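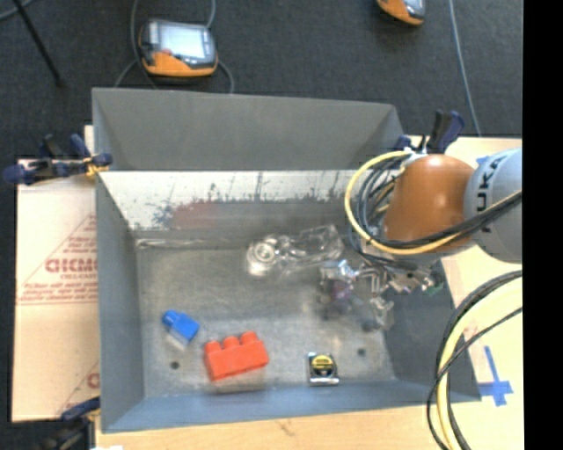
Small Things Wanted: The Swap Bin Is Back!

We put the call out in December for small stuff you no longer use, and you answered in style. More than 200 items have come across the counter at Prilby since then, and we've had such a good time sorting through them (sorting took twice as long as it should have, mostly on account of the toys).

If you're new to the swap, it works like this. Bring in anything smaller than a shoebox that still has some life in it. We check it over, wipe it down and put it out, and you take home whatever catches your eye. You don't need to bring something to take something, and you don't need to sign up.

The building blocks are what people ask for most, so let's start there. Red-orange, bright blue, big studs, little studs, we'll take them all! Single blocks are very welcome. A lone one-stud piece looks like nothing much until you meet the kid who has been trying to finish a tower and needs precisely that. We match up the makes as well as we can, but the sizes don't always agree, so try two pieces together before you carry off a whole bag. Blocks go through warm soapy water and then dry overnight on a towel, studs down.

Tape measures have been the happy surprise this winter. Everyone seems to own three and be able to find none of them, and the compact kind with a silver and black case is just right for a kitchen drawer or a coat pocket. Before you drop one off, please pull the tape all the way out and let it back in slowly. If it sticks halfway, or the hook on the end is bent, put a note on it. Somebody may still want it for parts. Vija Raudsepp fixed two sticky ones at her kitchen table last month and would love to try a few more, so don't throw yours out!

Clear plastic bottles and molded containers are the third big group, and here we do have to be a little picky. Ridged sides are fine, scuffs are fine, but please rinse them well and take the paper labels off. The ones with good straight sides have been going to seed savers and bead people, and the odd shapes get snapped up for school projects. A reader over on Strazds Lane made a whole row of bird feeders out of hers and brought one in to show us. It's hanging outside the front window now and the chickadees approve.

What we can't take: batteries, glass, anything with a blade, and paint, even if the can is nearly full. Drovico has a drop-off for paint and batteries by its side entrance, and they're very nice about it.

We could really use more of these:

Puzzles in a closed bag, with the piece count written on it
Wooden spoons and cookie cutters
Balls of yarn, any color, any amount
Short rulers and pencil sharpeners
Toy car wheels (yes, just the wheels)

The next swap table goes up on January 30, 2019, in the front room at Prilby, 111 Traltuseo Street. Come early for blocks and late for yarn. There will be coffee, and Vija is bringing her caraway rolls, 70 of them if the oven cooperates. Grocery bags are handy if you have spares at home, since we ran out last time and people were leaving with tape measures in their hats.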